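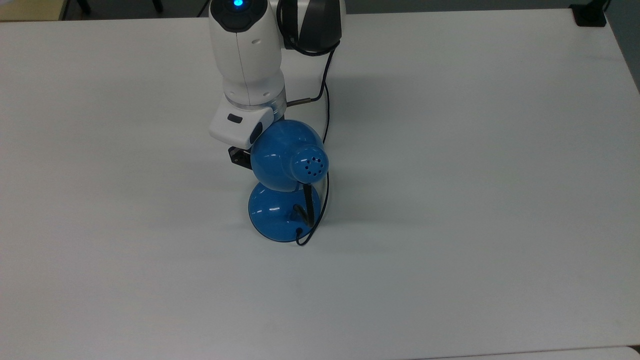
Mesa Vurkari blanca: mi opinión después de nueve meses

Compré esta mesa en mayo, en la tienda en línea de Tratia, para trabajar en casa y también para cortar tela los fines de semana. Pagué 171 euros con el envío incluido. Antes tenía un escritorio Awasthi de segunda mano que se movía cada vez que escribía, así que mis exigencias no eran muy altas.

El montaje me llevó dos tardes. Las instrucciones vienen solamente con dibujos y en el paso 13 no se entiende bien de qué lado va el travesaño. Yo lo puse al revés y tuve que desmontar dos patas. La llave que viene en la caja es demasiado corta, mejor usar una propia. Los tornillos eran buenos y no faltaba ninguno.

El tablero es lo que más me gusta. Es mate y no refleja la lámpara, cosa que agradezco por la noche. Con el uso se notan manchas grises muy suaves, sobre todo donde apoyo los antebrazos. Las quito con un paño húmedo y una gota de jabón de platos. Una vez usé una esponja con la parte verde y me quedó una zona con más brillo – no lo hagan. El café no ha dejado marca, el rotulador sí, y todavía se ve un poco.

De estabilidad está bien si el suelo es plano. En mi piso no lo es, y los pies regulables suben muy poco. Puse un cartón doblado debajo de una pata y así sigue. Con la máquina de coser a velocidad alta la mesa vibra algo, con el ordenador no noto nada.

Lo peor son los cantos. En la esquina izquierda el borde se levantó a los pocos meses. Escribí a Tratia y me contestaron pasados 13 días, con un tubito de pegamento por correo. Funcionó, pero esperaba otra respuesta por una mesa nueva.

También miré el modelo de Bretutthorpe, que cuesta 30 euros más y tiene un hueco para los cables. En la Vurkari los cables cuelgan por detrás y yo los sujeto con bridas. Si tienen muchos aparatos, quizá les conviene pagar la diferencia.

Le doy cuatro estrellas de cinco. La volvería a comprar para oficina, para costura diaria buscaría una más pesada.

Publicado el 18 de febrero de 2020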